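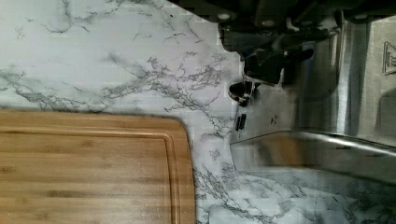
From: Chia-jung Hsu
To: Coltow kitchens list
Subject: Re: Re: Marble-look counters next to a sink, anyone?

On the Mellano quote, Darren wrote:

> We have it narrowed down to the white with gray veins. The showroom
> says it never stains, never needs sealing, and you can chop right on
> it. They also want to sell us a bamboo board cut to sit beside the
> sink, for 175 dollars, with a groove all the way around so "nothing
> reaches the counter." The sample looked great. Is there any reason
> not to sign? The price on the sheet is good until the end of the
> month.

Darren,

I'd slow down. If you can chop right on it, why are they selling you a board?

First, ask what the stuff is. "Marble look" can mean quartz, porcelain, laminate or a printed film, and those don't age the same way at all. Your quote says "Kwok series, white vein" and stops there. That's a color, as far as I can tell. Get the material in writing, and the thickness too.

Second, ask to see a whole slab. My sample was 11 inches across and had one polite little vein in it. The slab that came had big patches of tangled dark lines and then long stretches of almost nothing, and the fabricator put the busiest part wherever it happened to land. I don't mind it now – crumbs and coffee drips are hard to spot in the gray, which cuts both ways when you are wiping down – but I'd have liked a say.

About the board. I like bamboo fine and use it every day. A juice groove will handle a tomato. I have my doubts about a roast, and I don't believe "nothing" for a second. The groove is also where the gunk collects, so plan on a brush. And a board parked next to a sink gets splashed from one side all day long. Stand it on edge at night or it will cup. Mine did by December of the first year. A plain one from the hardware store does the same job for a lot less than 175.

The sink cutout is where I'd spend my worrying. The Bostosberg people charged me 534 for theirs and the polishing on the edge was still rough. Is the cutout included in your number? Mine wasn't, and neither was the faucet hole.

As for the price being good until the end of the month, they told me that too. I called back six weeks later and it was the same price.

Chia-jung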